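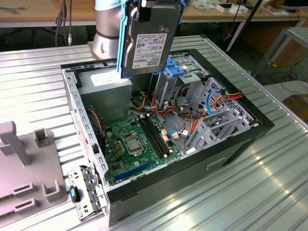 Part 3: Getting the hard drive back into its bay

Okay, so if you followed Part 2 you've got the side panel off, the tower lying down with its open side up, and your old drive sitting in a safe spot. This part is my favorite because it goes quick once your hands learn it. My first one took me an entire evening (and I dropped a screw into the power supply, so there's that). Now it's 10 minutes, tops.

I'm writing this for the kind of office tower where the hard drive rides in a light-blue plastic caddy with rails that wrap around its edges. Mine are 3.5-inch drives, a Toshiba in this case, but any drive that size will sit in the caddy the same way. If your machine uses screws straight into the cage, skip down to Part 4, I cover that with my old Trumura box.

Before you touch anything

1. Unplug the power cord from the wall. Then hold the power button in for 10 seconds. I do this even when I'm sure it's dead.

2. Touch bare metal on the case frame. I do it again every time I get up for coffee!

3. Take a look at how the wires are lying. On mine there are orange, red and yellow power cables coming down from the drive area toward the motherboard, and a blue SATA cable off on the side with the drive cage. Snap a picture with your phone before you start shoving things around. You'll thank yourself in step 9.

CAUTION: If you've got the cooler off like I do, with the silver top of the processor showing, please don't set anything down on it. No screwdrivers, no drive, no elbows. And don't power up until the cooler is back on with fresh paste. That's all in Part 5 and I mean it, don't jump ahead just to see if the drive spins.

Putting the drive in the caddy

4. Hold the drive by its sides and keep your fingers off the circuit board. Then flex one blue rail outward just a little, seat the pins on that side into the screw holes, and let the other rail snap over. You don't need muscle here. If it feels like you need muscle, you've got it backwards (ask me how I know).

5. Give it a gentle wiggle. The drive shouldn't rattle around inside the rails.

NOTE: Write down the model and serial number off the white label now, while you can still read it. Once it's in the bay you'd have to pull the whole thing out again. I keep mine in a little Kikeo notebook with the date I bought each drive.

Sliding it into the cage

6. Move the cables out of the way of the bay. I tuck the loose bundles toward the power supply and hold them there with my left hand. A twist tie works too, just don't forget to take it off.

7. Find the blue drive-bay latch near the cage and make sure it's open. If it's in the way the caddy will go partway and stop, and you'll think the caddy is the wrong size. It isn't!

8. Line up the caddy with the bay, connectors facing the side where your cables reach, and lower it in straight. Keep going until it clicks. If one corner hangs up, lift it back out and start over, because forcing it is how those plastic rails crack. I snapped one last November and the replacement from Nesico took forever to show up.

9. Plug in the SATA data cable first and then the power. Both plugs are L-shaped and only go in one way. Push on the plug itself, never the wire.

10. Check the other end of the data cable too. It's so easy to tug it half out of the motherboard while you're fussing with the bay, and then you get the "no drive found" screen and a very bad mood.

One last look around

11. Run a finger along the fan cable (mine's red and black) and make sure nothing is touching the blades or pinched under the cage.

12. Gather up anything loose on the table, screws and brackets and all that, and put it in a cup. I leave the side panel off until everything's been tested, so don't go looking for that step yet.

Next up is Part 4, for the screw-in people. Everybody else, see you in Part 5 with the thermal paste.

Comments (3)

duskpanel
Step 7 got me. I fought with that latch for half a night before I found this page. Thank you!!

Du_fixes
Does the caddy fit a 2.5 inch drive? I've got a small one out of a laptop and I'd like to use it.

oldtowerfan, 24 Apr 2020
Du_fixes, not by itself, you need an adapter bracket first. Mine went in fine after that.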